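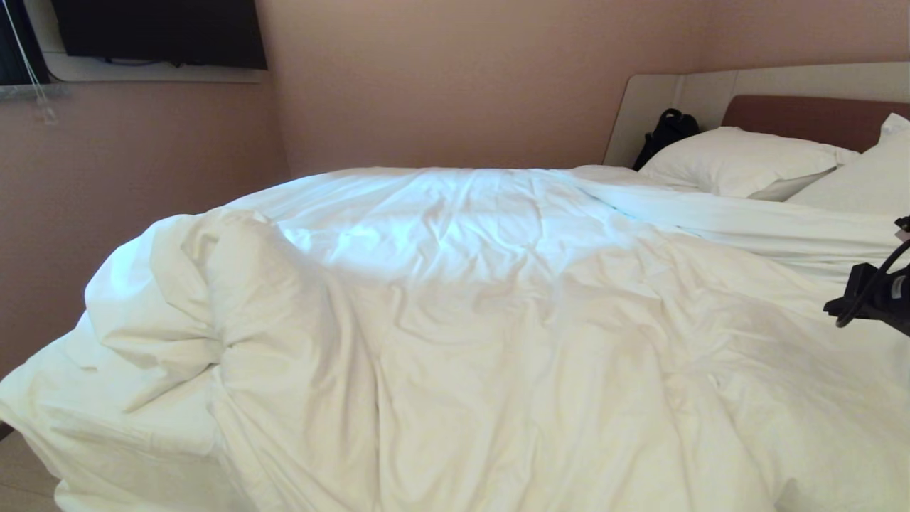 Ticket: Prulico arm misses the duvet edge on the second grab
Status: open, workaround found
Build: home bed-making arm, Anel wrist, Tumadia control board

Tuesday, first post

I'm so close with this thing! The arm homes fine, reaches over the bed and closes right on cue. Then I ask it for a second grab and it picks a fold in the middle of the duvet as the "edge". White cover, white sheet, white pillows — my edge finder loves all of them equally.

What I've tried:
Swapped the wrist cable for the longer one. No change.
Raised the contrast setting from the default to 126. Better on the pillows, worse on the folds.
Slowed the approach to 900 ms per step. Smoother, and a joy to watch, but it still goes for the wrong spot.

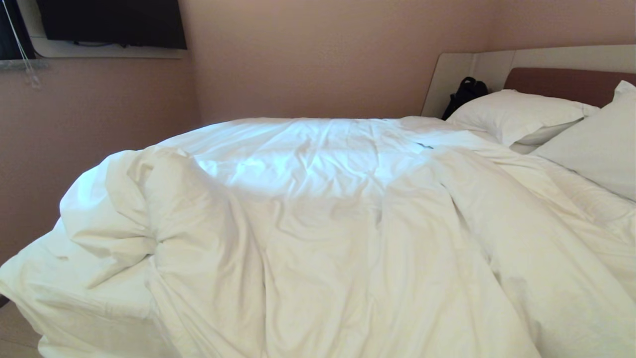

Duvet spread over the bed, with a thick roll along the left side.

With the cover like this, the finder reports 6 edges. The roll scores highest, then the long ridges running toward the lower right. I'd love it to pick the hem on the left, and it ranks that one last.

Update, same evening

Somebody on the Alarcón board suggested masking out anything above the pillow line and starting from a heap. Great tip! The finder now looks for where the duvet stops and the flat sheet starts, and I'm down to 2 candidates.

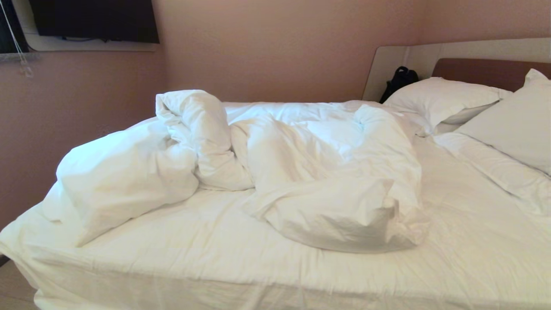
Duvet heaped in the middle, fitted sheet showing in front.

The shadowed fold at the front right is one of them, and I think it's a fair choice for a first grab. The tall peak still confuses the height estimate, so I've capped that for now.

Still to do: log the wrist angle on every grab and rerun with the lamp moved. If anyone has a Tumadia config for plain white bedding, please post it — I'll test it the same night.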